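Session 4: Comparing end effectors

Bring your notes from last time and your lab book. Tablets are tolerated. The handout replaces chapter six of the reader, which was written when grippers had two fingers and everybody was happier.

What we are comparing

You will work with three hands over the next few weeks. The Rurkent is a parallel gripper: two flat jaws, one motor, no opinions. The Konstantinidis is a suction cup on a stick. The Tultau is a five-fingered hand and costs more than the other two put together, a fact it will remind you of each time a finger sticks.

The question for your report is which hand you would buy for a given job, and what you would give up by buying it. "The one with the most fingers" has been submitted as an answer before. It did not do well.

Why boxes are not enough

Makers like to show their hands picking up cubes. A cube keeps its shape, sits flat and offers the jaws two parallel sides, so nearly any gripper can lift one. The Rurkent will do it all afternoon and its sales sheet says so at length.

Rope is a better judge of character. It bends wherever you don't want it to, it hides its own ends, and each time you pull one part of it the rest moves somewhere new. A planner that worked out a fine grasp point before the first touch may find that the grasp point has left.

Three terms you will need:

Pinch grasp: held between fingertips. Good for thin things, poor for heavy ones.
Power grasp: the whole hand wraps round the object. Strong, but clumsy on a flat surface, where the fingers have to get underneath first.
Regrasp: letting go and taking hold again somewhere better. Expect many.

The two-arm rope task

One hand holds a strand still while the other goes after a free end. With a single arm you mostly push the heap about the table. With two you have a chance, along with a fresh set of problems: the arms share a workspace, and neither controller gives way out of politeness.

Watch the fingertips more than the arms. Pale pads on dark fingers are easy to follow by eye and on video, and it is at the pads that most failures begin. A strand rolls, slips to the side of the pad, and the hand closes firmly on nothing. The controller will report a successful grasp. Write down what you saw, not what it said.
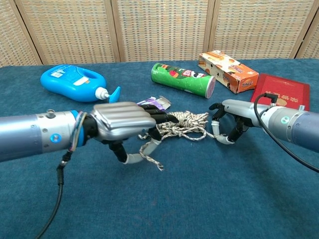
Settings for the bench

Set the Valtisico controller to a 40 per cent force limit before you enable either arm. Logging runs at 2000 samples a second, which produces a file nobody wants to open in a spreadsheet. Use the script.

Keep external cables clear of the fingers and leave slack at the wrist. A cable that is fine with the arm at rest may be tight at full reach, and you will learn this at full reach.

Scoring

Run each hand four times on the rope and four times on the box. Note the time to first contact, the number of regrasps and how the attempt ended. "Stopped by operator" is a proper result and carries no shame. Leaving it out of the table does.

For the report

Two pages, one table, one graph with its axes labelled. Hand it in by noon on Tuesday. If your conclusion is that suction cups are bad at rope, please find something further to say.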